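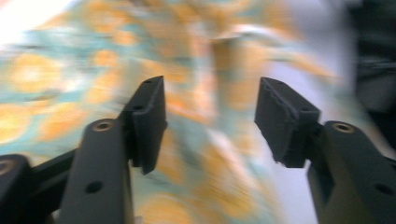
Zoila Huamán pregunta si con las pinzas nos van a quitar el doblado, que es lo único del turno que se puede hacer charlando. Me lo soltó a las 7 de la mañana, con el café en la mano, y como luego me lo habéis escrito unas cuantas, contesto por aquí y así lo leemos todas.

A ver, Zoila: el doblado se queda en la mesa grande, con nosotras. Lo que cambia desde diciembre es quién enseña. En Flisetti vamos a pasar ratos con la pinza de mano, cogiendo las telas como las cogeríamos con los dedos, para que luego la máquina de Skevero aprenda de eso. A mí me ha tocado ya y os digo una cosa: ¡cansa más la muñeca que doblar a pelo! Los primeros intentos me salieron fatal (los estampados finos se escurren que da gusto) y acabé apretando como si fuera una sartén caliente.

Lo que he pedido, y me lo han firmado, es que esas horas cuenten como formación y se paguen igual que las de planta. También que haya 4 personas por turno rotando, para que no le caiga siempre a la misma. Jhosep Nina lleva la hoja de turnos y está colgada junto a las taquillas, apuntaos con lápiz, por favor, que luego hay cambios.

Queda pendiente lo de las categorías. Si enseñamos a una máquina, digo yo que eso es otro oficio y tendrá que constar en la nómina. Lo llevo a la reunión de enero y os cuento en el próximo boletín.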